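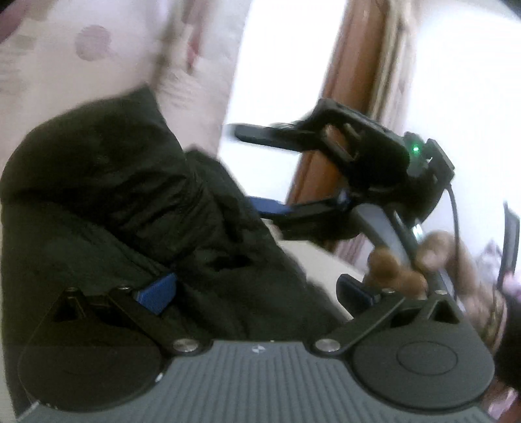
*Afternoon at Bevura*

Hi! I run Bevura, a tiny mending shop on Hinojosa Street, and I'm looking for one more pair of hands starting in March. It's three shifts a week, 11 to 4, mostly hems, zippers and worn-out elbows. We got 105 orders last month (a record for us!) and I'm falling behind – mainly on the pants.

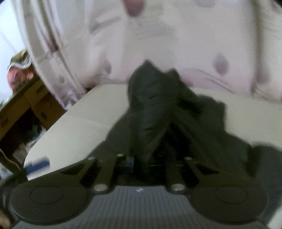 You don't need a fashion degree. If you can sew a straight seam and don't mind picking out somebody else's crooked one, I'd love to meet you. Pay is by the hour, and there's a $100 bonus after your first month.

Stop by before 4 with something you've mended, or leave a note at the Pastar bakery next door and I'll call you back.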